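Home Contents Previous Next Glossary

Chapter 5
When the Grip Fails: Faults in Handling Soft Goods
April 16, 2022
By Khalil Kanaan

Cloth is hard on grippers. A box has edges and a known width. A folded piece of fabric changes shape as soon as it is touched, and a jaw that closes correctly on the first try may close on two layers the next time, or on none. The faults in this chapter all come from work with cloth on and near beds, done with two-finger grippers.
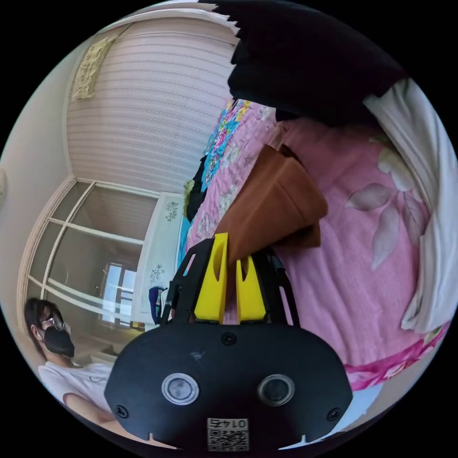
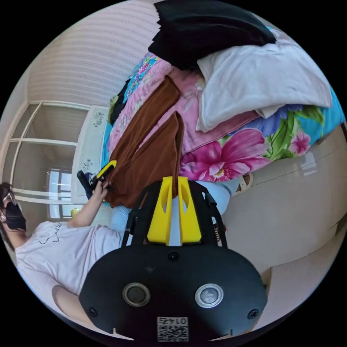

Brown cloth and patterned bedding, with the yellow fingers of the hand-held gripper in front.

Najjar read an early draft of this chapter and objected to the word "slip." In the reply, slip was called a symptom, and students who write it in a fault log tend to stop looking for the cause. The log should say what the fingers were doing, what the cloth was doing, and what the software believed at that moment. I have kept the word in a few places where the operators used it themselves, but the point is taken, and the exercises at the end of the chapter ask for all three entries.

5.1 The Nillwood fault

The main case comes from Nillwood, a training house where a bed-making arm built by Grandodix was on trial. In November the arm made 297 lifts of folded cloth. The software marked 39 of them as complete when the cloth had been dropped before it reached the shelf.

None of these drops raised an alarm. The arm judged its hold by how far the fingers had closed. If they stopped short of fully shut, the software took it that something was between them. That worked with towels. With thin cloth the fingers closed nearly all the way, and the setting had been loosened to allow for it. After the change, a worn finger joint that stopped a little early looked the same to the software as a held pillowcase.

The safety matter came later. On one run the arm caught the bedspread along with the cloth on top of it and kept pulling. A trainee reached in to free the bedspread by hand while the arm was still under power. The arm moved again and pinched her wrist against the bed rail. She was bruised and went back to work the next day. The stop button was on the far side of the bed, out of her reach.

5.2 What was changed

Grandodix replaced the finger joints and added a pull sensor at the wrist, supplied by Prurnel. The arm now stops if the load rises faster than a single piece of cloth can explain. A second stop button was fitted on the near side. The house also wrote a rule that no one reaches between the fingers and the bed until the power light is out.

The trial was then run again for 48 lifts. Two were dropped, and both were reported as drops.

Before going on to 5.3, read the full log in Appendix B and mark the first entry that should have led someone to check the joints.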